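4.2 Wiping a washbasin with the Ovance cleaning kit

We turn now to the part of the review that most readers will want to hear about, the bathroom. Ginuvska sells the Ovance kit as an add-on for humanoid robots, and the bathroom package is meant to let a buyer set up basin wiping without writing any code of their own. We gave the kit 15 practice runs and then 21 scored runs at one and the same vanity.

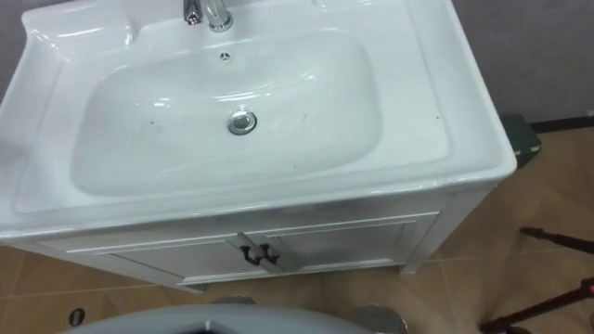 The kit scores its own work by looking for marks from the head camera, and we were curious to see how well that would go on a shiny white surface. Glare is the natural worry with this sort of fixture. The basin in Figure 4a has bright reflections along the upper slope of the bowl, while the marks a cleaner would care about are a few small dark specks in the bowl and on the wide right-hand rim. We therefore kept a score by hand as well – a slow business, but a worthwhile one.

Each run was given a limit of 300 seconds, counted from the start command.

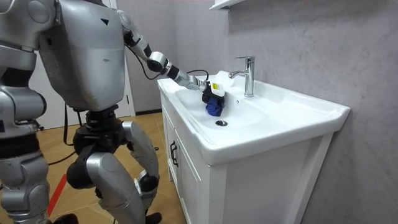

Reach planning in the kit is handled by a module called Plestunance, and we found it pleasant to work with. The user sets the height of the rim and the position of the faucet, and the planner then offers 2 wiping paths to choose from. We used the shorter one throughout.

Force settings took us a good deal longer, and we would gladly have had a fuller manual at that point. 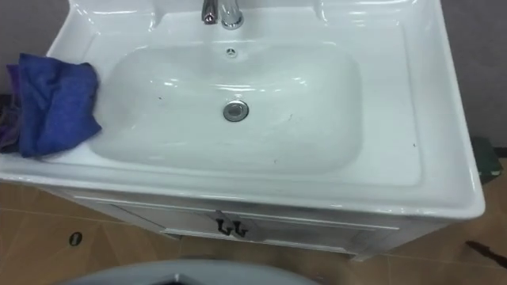
For comparison we also went through the same steps with the older Gál package, which asks the user to teach every stroke by hand. Setup was much slower, though we grew rather fond of its plain menus.

Figure 4. The washbasin task: (a) head view of the basin; (b) side view with the arm over the bowl; (c) head view with a blue cloth on the left side of the rim.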